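Kotine drip dish, slate blue, from Gukholm

I make a lot of tea, and my table has paid for it! So when Flerico started stocking the Kotine dish I bought a pair, and I've been going on about them to anyone who'll listen. It's a shallow round dish with a gray top full of little holes, so the drips go down and your cup stays up.

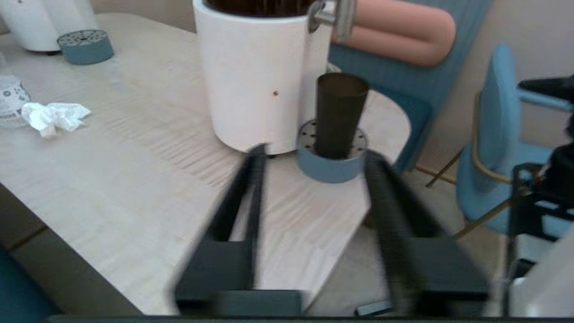 One with a tall cup on it, the other at the back of the table.

It's 102 mm across and holds 40 ml, and I empty mine at bedtime (okay, most nights). The dark Rees cup is sold separately, but they look so good together.
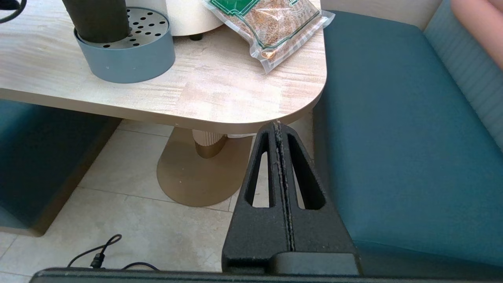 Washing is easy. Lift out the top, rinse both parts, let them dry overnight. I wouldn't use a scouring pad, my old tray got scratched that way and I'm still a bit sore about it!
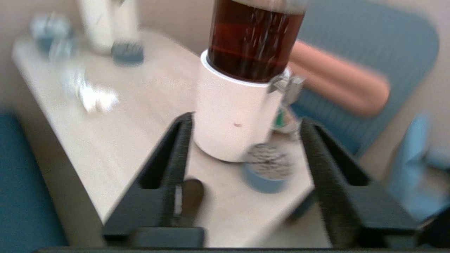 Shipping is 5 dollars flat and takes me over 400 miles off your route to the Gukholm shop, if you live anywhere near where I do. Colors sell out fast, so grab the blue while it's in.
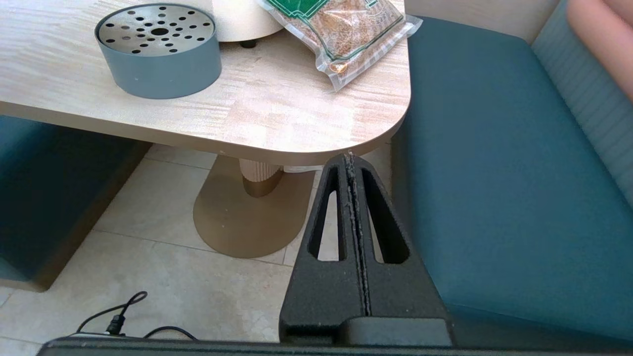

The Kotine dish with nothing on it, holes in rings around the bigger one in the middle.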